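Forum > Shop Floor > Automation and jobs
Thread: Picking arms going in at our place, what changed at yours?

kettle_on_two
We've been told the first two picking arms are coming in January. I'm on packing at a furniture and homeware warehouse, the Borkmont site, on the small goods side. Vases, tissue boxes, picture frames, drawer knobs, that kind of thing. Managers say no redundancies and "some movement between roles", and that's all we've had in writing. Has anyone been through this already? I'd like to know what the days look like afterwards, more than whether robots are good or bad in general.

dunnage
We had them put in a couple of years ago. The arms do the easy stuff, same box, same size, all shift. What's left for people is everything awkward. My pick rate went down and my back got better, but I'm more tired in the head by the end. Under the old way you got a run of simple orders and could switch off for a bit. Now every order that reaches me is one the machine gave up on.

Ask how they'll set targets. Ours kept the old target for three months with only the hard items coming through, and people were getting spoken to about it. The union rep got it changed from 500 a shift in the end, but it took far too long.

kettle_on_two
Thanks, I hadn't thought of the target at all. Will raise it.

pallet_truck_9
No redundancies means no redundancies this year. We went from three packing lines to one and nobody was sacked, they just didn't replace anyone who left. Agency went first. If you're permanent you'll be fine, if you're agency I'd be looking now.

mrs_banding
That wasn't what happened at ours. Headcount is the same as before and we took on four for maintenance, two of them off the packing line. It depends on whether the place is growing. Ours was turning orders away.

pallet_truck_9
Four maintenance jobs, and how many packing jobs would there have been if it was growing and hadn't bought the arms? That's the sum they never show you.

mrs_banding
Fair question, and I can't answer it. I can only say who's still clocking in.

greyfloor
I can give you a different side of it. I moved off packing last spring and I'm now on the demonstration team for the Bindora project, same employer. We do the handling jobs ourselves with grippers in our hands, and the recordings are used to train the arms. It's indoors, it's warm, and it's paid one grade up from packing.

The work is repetitive, but in a different way from a line. You open a drawer, put something in it, shut it. You move a vase from one end of a desk to the other. Then you set it back and do it again with the vase turned round. We have a target of 2,000 good recordings a month across the team and last month we finished on 493 short, mostly down to a week of software trouble. Nobody was told off for it, which was new to me after the line.

dunnage
So you're training your own replacement.

greyfloor
Somebody says that every time. I was being replaced on the line whether I did this or not. I'd sooner be paid a grade more while it happens.

dunnage
I don't blame you for taking the grade. I'd probably take it too. But the company ought to be paying for what it's getting. You've had years of learning how to pick up a glass thing without breaking it, and they get to keep that once you've shown them.

mrs_banding
Do you get anything in the contract about that? We had a consultation over cameras on the line and the rep got it written in that footage couldn't be used for discipline.

greyfloor
Yes, we've got the same. Recordings are for training only and can't be used for timing individuals. It took two meetings. There's nothing about extra payment later on, and I agree with dunnage that somebody should have asked.

kettle_on_two
What's it like on the body? I've got a bad shoulder and they've mentioned a job like that as one of the "movement between roles" options.

greyfloor
Wrists and forearms, mainly. The grippers aren't heavy to pick up, but holding them out in front of you is another matter. We do 40 minutes on and 20 off, and in the off time you tidy up, reset the furniture or check the recordings. With a bad shoulder I'd ask for a trial week before signing anything. One of ours went back to packing after a fortnight for that reason and they kept his old place open for him, but only because he'd asked beforehand.

pallet_truck_9
Get that in writing as well.

greyfloor
Yes, definitely. The other thing to know is that it's quieter. On the line there were a dozen of us talking all shift. Now there are often just two of us in a room, each getting on with it, and I do miss the noise — never thought I'd say so. We work in rooms done up like a home or an office, so the surroundings are better than a warehouse, though you do have to mind the cables on the floor.

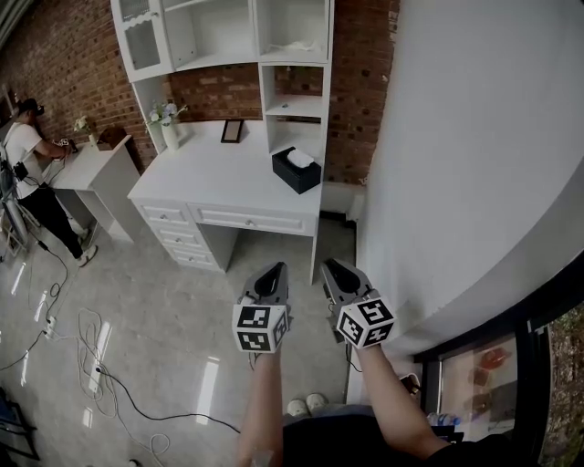 Hours are 8 till 4, no nights, and that was what settled it for me. If they offer you the trial week, take it, and ask to see the rota before you start.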